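4.3 Filling and checking the sorting bin

The Flindeo grey bin is made for small household items of mixed shape. Read this section before you put the first items inside.

1. Place the bin on a level surface and wipe the floor with a dry cloth. Scuff marks on the floor are normal and do not need polishing.

2. Put the items in one by one, by hand. Do not pour them from a box.

3. Leave free space between the items. Small pieces must not lie under a larger container.

Note: The sloped side walls guide round items back to the floor. If an item stays on the slope, move it down before you continue.

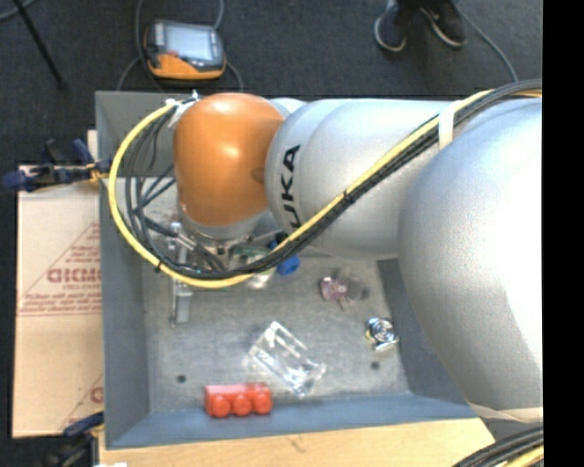
Fig. 19. Grey bin with sloped side walls, items on the floor.

4. Look at clear and tinted containers from two sides — they are easy to miss against the grey floor.

5. Check that every cap is closed firmly. A loose cap must be tightened or the item taken out.

6. Write the bin number and the item list on form 2308, and keep the form with the bin.

CAUTION: Do not put glass, open liquids or any item heavier than 1000 g into the bin. Keep your hands out of the bin while sorting is running.

For replacement bins, write to Nandi Magagula at the Flindeo parts desk and give order code 92.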